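August, 10:24 am
From: Thaís Pacheco
To: wetden-dev
Subject: Re: [wetden-dev] gripper width drifts against wrist pose in long recordings
3 replies | 24 views

I went through the recordings again after Dzifa's message and I think there are two problems, and we have been treating them as one. The first is the clock offset between the wrist camera and the head camera. The second is in the width estimator, and it only shows up when the fingers are wide open. These are from the session I used for testing, wrist view first, then head view.
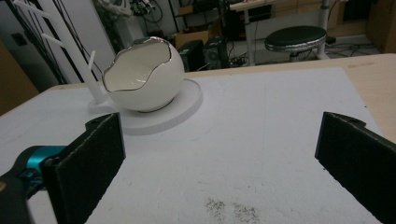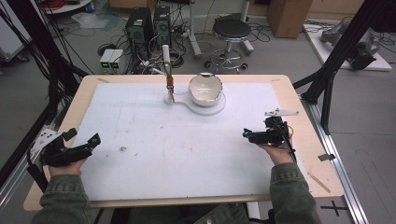 Cecilia Annan wrote back within the hour to say that she sees the same offset on the Drallville machine, and that it grows with the length of the recording, so a fixed correction at the start won't hold. Her numbers were 24 ms at the start of a take and 203 ms by the end of it. I get the same shape of curve here, with a smaller slope.

Dzifa Agyeman wrote:
> I replayed the long takes with the 200 Hz pose stream and the
> width signal lags the wrist motion by a visible amount near the
> end. Near the start it looks fine. I tried resampling everything
> to 50 Hz before the merge and it made no difference to the lag,
> it only made the plots smoother. Is the merge step using arrival
> time or capture time? I could not tell from the code. Also the
> policy trained on these closes late on the bowl task and I would
> like to know if this is why.

The merge step uses arrival time. It is in merge_streams.py, in the function that builds the index. The capture stamp is read from the packet and then dropped when the queue is written to disk. I have a branch called keep-capture-stamp that writes both. Old recordings can't be fully repaired, but you can fit a line through the offset using any take where the gripper opens and closes a few times, and that gets most of it back.

On the width estimator: when the fingers are fully open, part of a finger pad can fall outside the wrist image, and the fit then falls back on the last good value. The fallback never expires. I changed it to mark the sample as missing after 50 samples and let the merge step interpolate. Please check the branch against your takes before I merge it, as I only have my own to go by.

I don't know yet if this explains the late closing. The training script shifts the actions by a fixed number of steps, and that number was picked before anyone had looked at the clocks. If the offset changes through a take, the shift is wrong for most of it. I would retrain once with the new merge and leave everything else alone.

Two smaller things:

- The Bemesent loader still expects the old column order. If you run it on output from my branch it will load without an error and swap left and right width. Use the --strict flag until I fix it.
- Akosua asked whether the planner replay needs the head camera stream. It does not. You can skip it with --no-head and the replay loads a lot faster.

Could someone with access to the Dogbe storage rerun the index on the long takes? My account there is read only.

Thaís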